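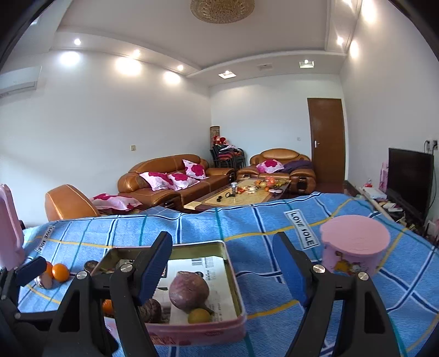 Sorting produce into an open tin with a hand-held gripper, on a bed in a furnished home.

Filed under: Good practice > Home recording > Hand-held grippers

How to prepare and carry out a sorting session in a home

This guidance applies to all operators who record household handling tasks for the Ornbridge programme with a hand-held gripper. It covers sessions in which small items are placed in, or taken out of, an open container. It should be read together with the Zaltemen consent form, which must be signed by the householder before any equipment is unpacked.

1. Before entering the home

Agree with the householder which rooms may be used and which may be seen. In an open-plan home, or where a bed or table faces another room, consent for the working area alone is insufficient. The agreement must name every room that will be in view.

Check the gripper at the depot. Both finger pads should be firmly attached, with no lifting at the corners. Screws on the linkages should be tightened by hand with the driver supplied. A gripper with a damaged pad must be returned to Stutport and may not be repaired on site.

2. Choosing the work surface

Beds, sofas and other soft surfaces are permitted. They are an ordinary part of home life and the programme needs them. The following rules apply:

- Pull the blanket or cover flat before the first recording. Do not replace it with a plain one. Checks, stripes and woven labels are acceptable.
- Place the container where it does not tip when an item is lowered against its side.
- Keep food off bedding unless the householder has agreed to this. Fruit and vegetables should be whole, with unbroken skins.
- Keep clear of the edge of the bed. Round items roll, and a dropped item ends the recording.

3. Choosing the container and the items

Use containers already found in the home where possible. Metal tins are suitable, but the operator should run a cloth along the rim first and reject any tin with a sharp or bent edge. A paper leaflet may be left in the bottom as a lining. If it carries a name, address or account number, it must be removed. Product text and barcodes may remain.

Select items of differing size and shape. A large root vegetable beside a small citrus fruit makes a good pair, as the fingers must open to quite different widths. No item should be wider than the full opening of the gripper, and none should weigh more than the limit given on the depot card. Glass, blades, medicines and batteries are excluded in all cases.

Items may begin inside the container, outside it, or both. Lidded containers and toys may also stand nearby. The Margaritis task sheet states which arrangement is required for each set.

4. Carrying out the recording

Hold the gripper with the fingers open and bring it over the container slowly. One finger should pass on either side of the chosen item. Close until the item is held, lift it clear of the rim, and set it down before opening the fingers. Items must not be thrown or dropped into place.

The free hand stays away from the container throughout. If an item has to be straightened by hand, stop the recording and begin again.

Each set consists of 50 recordings. Operators should rest after every 7, and should change the position of the container at each rest. Recordings in which the item slips are to be kept and marked as such. They should not be deleted.

5. Lighting and background

Ceiling lights may be left on or off according to the householder's habit, but should not be switched during a set. Televisions should be turned off. Ordinary clutter on coffee tables and cabinets may stay where it is. Letters, photographs of people and screens showing personal details must be put out of sight.

6. Closing the session

Return all items and furniture to their original places. Wipe the pads with a damp cloth, allow them to dry and put the gripper in its case with the fingers closed.

Complete Form 41 before leaving the home. It requires 2 signatures, those of the operator and the householder, and the householder keeps the lower copy. Forms from the previous week should reach the Stutport office by noon on Monday.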